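Homcombe Hall kitchen, crockery and table check, July

Worktop lights -- OK, all 12 working
Hot tap -- OK, and lovely pressure now!
Drawer 3 -- sticks a bit, needs candle wax
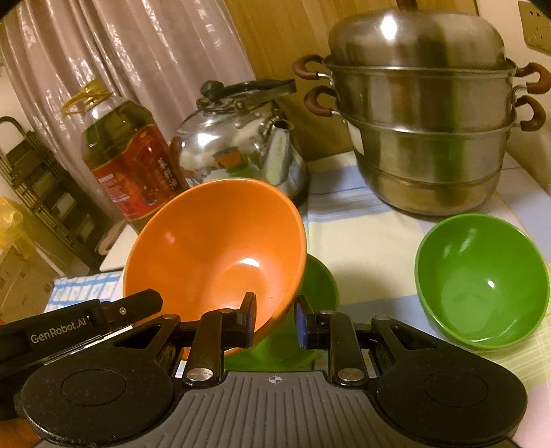 Photo: Homcombe Hall kitchen file

Kitchenware on table -- crowded, spread it out before Saturday
Large orange bowl -- tipped over, set it flat. Such a cheerful colour, and that wide rim is a joy to carry!
Side plates -- 42, all back from Flivthorpe

Next check: oven seals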